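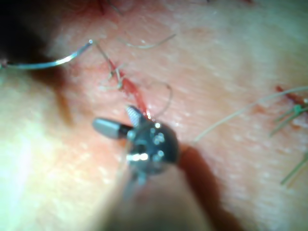 4.2 Instrument Wrist and Jaws

Drerthorpe Shared Workshop > Papers > Benchtop Suturing Arm > Section 4

Figure 3. Instrument tip at the lower end of an incision. The curved suture needle is at upper left.

The instrument wrist was the last part of the arm to be designed and the first to be rebuilt. All machining was done at the shared workshop in Drerthorpe, on the small lathe and the bench mill that members can book by the evening. The only parts bought in finished form were the drive cables, the bearings and the Parsa controller board.

The joint is a compact rounded housing that holds the pins for both jaws. An earlier version had square shoulders, which were easier to cut but snagged on suture thread when the wrist turned. Ewan Ogilvie turned the rounded housing from bar stock and polished it by hand. The polish helped with the thread, but it also made exposure harder to set in the wrist view, where small highlights on the joint are much brighter than the surface behind it (Figure 3).

The two jaws are different. One is a short, blunt cylinder with a rounded end, left with a dull finish. The other is smaller and serrated, with a fine grid of ridges on its surface. In early bench work we used a matched pair of serrated jaws, and these held thread well but marked it. With one blunt jaw the thread was marked less and the holding force was still enough for our purposes. We did not test other ridge patterns.

Each jaw is driven by its own cable, which runs down the shaft to a capstan in the base. Cable stretch was the main source of position error. Hamish Yule added a spring tensioner at the capstan and wrote a short routine that opens and closes the jaws before each run – the cable settles during this step and the zero position is then read again. Without the routine, the jaws drifted far enough over a session that the closing point had to be reset by hand.

The controller logs cable position, motor current and the wrist view on a single clock. The logging format is a modified Floline file, with one record for each control step. We logged 524 closing cycles of the final jaw pair on the bench. Of these, 41 were stopped early by the current limit, and most of those fell in the first two evenings, before the tensioner was fitted. The limit was left unchanged afterward.

Focus was set for the working surface just beyond the jaws. The cost is that the shaft, being closest to the lens, is heavily blurred in the wrist view. The skin texture at the incision can still be made out, as can the dark suture thread that comes down from near the needle tip toward the upper end of the wound. Loose hairs are harder to deal with. Several pale ones cross the skin in Figure 3, and a simple line filter has no good way to tell a thin hair from a thin thread. Color helps with the green threads at the right, although they lie slightly out of focus.

Lighting was changed in June, when the single lamp was moved to a side bracket. We kept that position for the rest of the work. Bright patches and the shadow of the instrument are both masked before thread detection is run, using the procedure in Section 4.3.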